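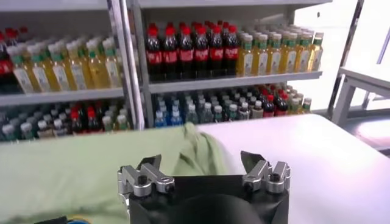 Bottled drinks on the shelves, green cloth on the table.

Keith Kettle has signed on for another season as receivers coach at Wostberg. Done deal, one year, option for a second. We caught him for a quick chat on Wednesday, between a staff meeting and a drive home.

"I was never really going anywhere," he says. "People heard Randska had rung me. They had. Nice call, nice people. I said no." Money? He laughs. "No comment. My wife would have a comment."

Last season was a strange one. Wostberg lost the first two, then won most of what mattered, then went out away in the semi-final with a ball dropped on the 5. Kettle hasn't watched it back. "I know what happened, I was stood there. The lad who dropped it had caught everything since May. I told him on the bus, you're starting next year, go to sleep."

He turned 50 in the summer, played until he was 29, knee, then coaching, first with the juniors and unpaid. The crowds are bigger now. "We used to shout at each other across an empty field. Then we get 2,000 for the derby and my quarterback can't hear the call. Lovely problem. Still a problem, we had no hand signals."
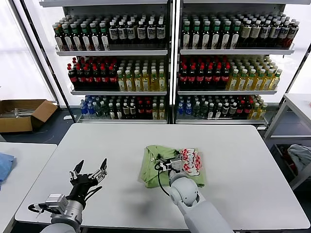

Catching is what he talks about when you let him, and mostly he means the low ball. Too many of his receivers go at it with thumbs together, he says, and it comes straight off the wrists. Thumbs out, little fingers in, get under it. He wants the palm up and the fingers spread, like the black hand on the left there, open over the white table. "Open early. If you're still opening when it gets to you, its gone." Every receiver gets 1,000 catches a week in the off-season, half of them below the knee. Do they moan? "Constantly."

New faces? One tight end close, he won't say who. The Toretti shirt deal carries on, and the winter sessions move indoors to the Coutinho hall — shorter pitch, low roof, no deep balls. "So we'll be very good at slants," he says.

And the target? Semi-final again, at least. He'd like Randska at home early, befor the weather gets warm. "They hate our pitch. I hate our pitch. But I'm used to it."

Then his phone goes and he's off to find his car keys.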